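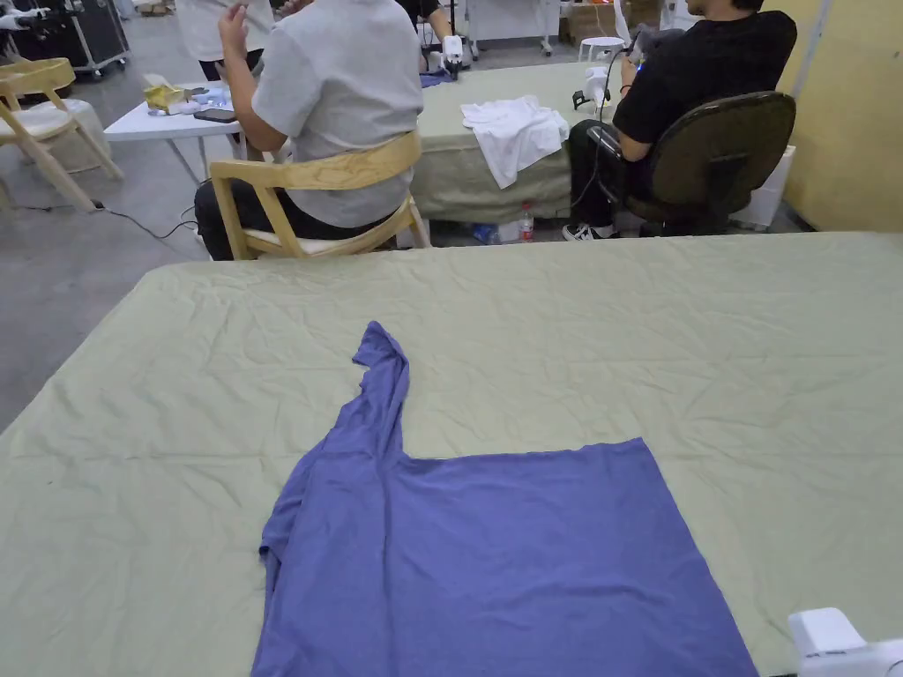
Lakden Music Workshops
Handout 2: Rhythm and Keeping Time
2024-06-04

Welcome back! Now we get to rhythm, my favorite part of the whole course. Good time makes a simple song sound wonderful, and everyone in the room can get better at it, singers included.

Pulse first
Set your metronome to 100 and tap your foot. Clap on every click until the click seems to vanish under your hands. When that happens you're right on it, and it's a great feeling.

Subdividing
Count "1 e and a, 2 e and a" out loud across one bar of four. You get 16 even syllables. Say them quietly, then loudly, then whisper them. Keep the speed the same all the way through (harder than it sounds!).

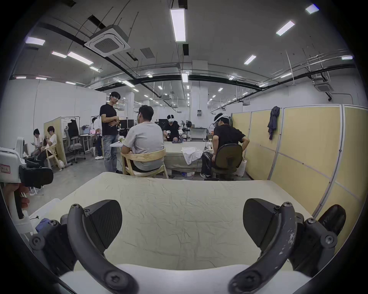 Rests are notes too, and I'd love you to practice them as seriously as anything you play. Give each rest its full length and keep counting inside it. When I mark up a chart I shade the silent beats, and any color will do, even a blue like the crumpled cloth on the table. You'll start hearing the gaps as part of the groove.

For next time
Play the Gradar study on page 4, hands separately, then together. Drummers, take the Kazmi pattern and leave out beat three. Bring a recording of yourself, phone quality is fine. We'll start on swing, and I can't wait!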